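Color Tags at the Farnitz Parts Room: Your Questions

What is the parts room?
It's the long room behind the Farnitz front desk where members come to find the screw, washer, hinge pin or little plastic foot they're missing. We have 2,178 drawers at the moment, and Yi-an Kwak has labeled every one of them by hand. Come and browse! You don't need to have a project in mind.

Do I have to be a member?
No. Anyone can look and ask questions. Members can take small parts home, and visitors can use them at the tables.

Why is everybody so keen on bright colors?
Because small parts vanish. A gray spacer on a gray tray is gone the second you look up, and so is a clear one. We started putting bright markers next to the hard-to-find stuff in May, and we love them – searching has become one of the fun parts of the evening.

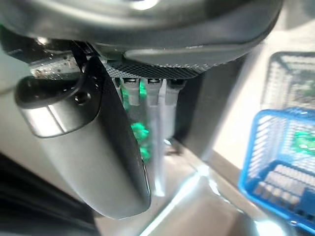 Which color should I pick for my own tray at home? Try a few and see what your eyes like best, but our favorite by a mile is bright green. It holds up so well against metal and pale plastic. Even soft and out of focus, tucked in among whitish see-through posts, green glows through the gaps and your eye goes straight to it. Yellow is nice too, though Meinir Powell finds it gets lost under her kitchen light.

Can I borrow a sorting kit?
Yes, please do. There are 4 Donitero kits on the shelf by the door, each with a lidded tray, tweezers and a bag of markers. Sign the sheet, take one home, and bring it back within 2 weeks. If a marker goes missing, don't worry, just let us know so we can top up the bag.

How do you sort screws that look the same?
Length first, then thread, then head. Seren Edwards keeps a gauge card at the big table and will happily show you how to use it (she'll show you twice if you let her). Anything we can't identify goes in the mystery drawer, and people spend whole evenings in there.

Can I donate a jar of mixed bits?
Oh yes, we love a mixed jar! Please tip out any broken glass and anything sticky first. The last big one was close to 4,000 pieces and it kept a table busy until closing. No batteries, please.

Are kids welcome?
Very much so, with an adult beside them. Sorting by color is where most of them start. The tiniest parts stay on the high shelves, so ask Nest Foulkes if you need something from up there.

Is there parking?
A little, in the Prothero lot across the street, free after 6 p.m. The bike rack is by the side door.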